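SPEAKER NOTES - "Packing for a Country Whose Plugs Hate You"
Travel evening, upstairs room. 20 minutes, then drinks.

Slide 1. Say hello. Thank Ivone Batista for the room and for the projector, which she says works.
Ask who has bought an adapter at an airport. Wait for the hands. Look sympathetic.

Slides 2 and 3. Click slowly. 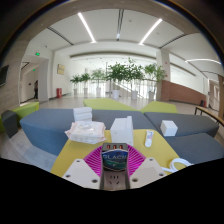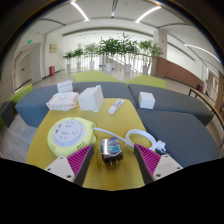
Power strips and an adapter on a yellow table.

Slide 4. The drawer at home
Everyone owns 6 adapters and packs the wrong one. Tell the Joder story: hotel at midnight, one outlet, behind the wardrobe. Mieczysław moved the wardrobe. Mieczysław was billed for the wardrobe. (Pause. He'll be in the second row, so point.)

Slide 5. Adapter or converter?
An adapter changes the shape of the plug. It does nothing to the voltage. Say this twice - people nod the first time and go home and cook a hair dryer.
Read the small print on the charger. If it says 100-240V, relax.

Slide 6. What I pack now
One adapter, one short power strip from home, and tape for outlets that have given up on life. Check the strip's voltage rating too. Erlinda will object to the tape. Let her, but keep it short.

Slide 7. Questions
If someone asks about cruise ships, hand over to Consolacion. Cables left behind go in the box by the stairs.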